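Home | Modules | Projects | Contact
Last updated: Sunday, July 24, 2022

Live sound project: monitor mixes at Prollow Hall

Aim was to get less stage noise without the band moaning. Room holds almost 1000 standing, long and narrow, hard back wall. Borrowed a small Pendico desk, 9 channels used, four wedges, two mixes only.

First rehearsal was rough. Vocal wedge fed back as soon as the singer stepped back from the mic. Cut a bit of low mid, turned the wedge slightly, better. Should of rung out the wedges before the band came in, lesson learned.
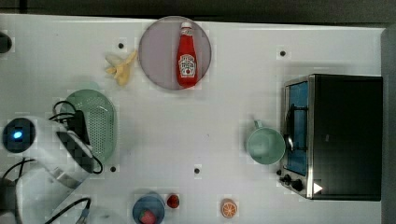
Second rehearsal went quicker. Lost 30 minutes to one bad lead on the bass DI, then fine. Drummer wanted everything louder, so took guitars out of his mix instead and he was happy with that. Front of house sounded clearer straight away, mostly on vocals.

Not done yet: proper level readings at the back wall, the meter from Chettiar came without a calibrater. Also no in-ears tested. Plan is to repeat the whole thing at Celtudholm in September, smaller room, same desk, and compare the two sets of notes.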